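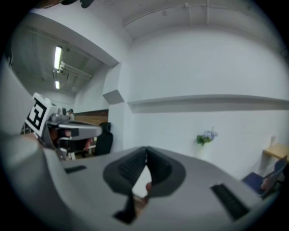
Pirihi - edição em Blu-ray, 2 discos

O filme de Fatemeh Ebrahimi está agora disponível na coleção Pramden, com imagem restaurada e legendas em português. É um drama de época muito silencioso, filmado quase todo com luz de velas, e no disco as cenas escuras conservam bem os detalhes. Tiragem de 3000 exemplares numerados.

No segundo disco encontram-se uma entrevista com a atriz Touran Rostami e 4 cenas que não entraram na montagem final.

Este site utiliza cookies para melhorar a sua visita. Aceitar | Recusar
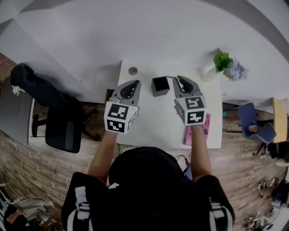 O livreto contém um ensaio de Unathi Nkuna sobre os figurinos e reproduz os desenhos originais em folhas que se desdobram. Para as ver abertas é melhor ter uma mesa retangular como a da fotografia, de preferência também branca - o papel é fino e um fundo escuro prejudica os desenhos.

Referência: 892
Região: livre
Áudio: original, estéreo
Os discos não se vendem em separado.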